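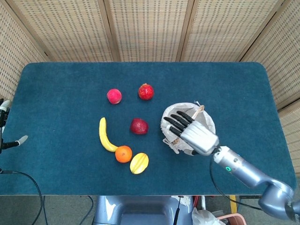

Artificial fruit set out beside a cloth-lined basket, ready to be arranged.

How to arrange a basket of artificial fruit

Updated 27 October 2020

A basket of artificial fruit will fill a sideboard or a hall table for years with very little care. Putting one together takes less than half an hour. Most of that time goes on the lining and on the first two or three pieces, so don't rush those.

What you need

A round woven basket, with a handle if you like one
A plain white cotton cloth or large napkin
Six pieces of artificial fruit in different shapes
Spare tissue paper or a second cloth for padding
A soft brush and a damp cloth for cleaning

We used a peach, a pomegranate, a plum, a banana, an orange and a star fruit. Any mixture will do as long as one piece is long and the others are not all the same size. Prado sells fruit singly, and the Besura sets come boxed. The two makes are slightly different in scale, so check the sizes before mixing them.

Step 1. Clean the fruit

Brush off loose dust first, paying attention to the ridges of the star fruit and the crown of the pomegranate. Wipe smooth fruit with a cloth wrung out in warm water. Don't soak anything. Foam-filled fruit takes in water at the stem and is slow to dry. Leave everything out on a towel until it is fully dry.

Step 2. Lay everything out

Put all the fruit on the table before any of it goes into the basket. A dark felt or a plain cloth under it stops round pieces rolling and shows the colours clearly. Keep the reds apart from the yellows and oranges at this stage. With a peach, a pomegranate and a plum you have three reds that can easily end up in one lump.

Turn each piece over and find its best side. Seams and price label marks should face down or towards the back.

Step 3. Line the basket

Push the tissue paper into the bottom until the basket is half full. Lay the white cloth over it and press the middle down with your fingers, working outwards to the sides. The cloth looks better crumpled than flat, and the folds hold the fruit in place. Don't iron it first. Tuck the corners in, or let one hang over the rim if the basket will be seen from the front only.

Step 4. Put in the large pieces

Start with the pomegranate, towards the back, tilted so that the crown shows. Set the orange in front of it and to one side. Press both down into the cloth until they stay put when you nudge the basket.

Step 5. Add the banana

Lay the banana along the side with its curve following the rim. If the basket has a handle, keep the stem end clear of it.

Step 6. Fill the gaps

The peach goes opposite the orange. Rest the plum on its side in the space between, and put the star fruit at the front with the ridges facing up. If a piece sinks too far, lift it out and add more padding under the cloth.

Looking after it

Keep the basket out of direct sun. Reds fade first, and we had a Drulletti plum go brown on one side after a July on the windowsill. Dust once a fortnight, and wash the cloth when it starts to look grey. For storage, wrap each piece separately in tissue and keep heavy things off the top of the box.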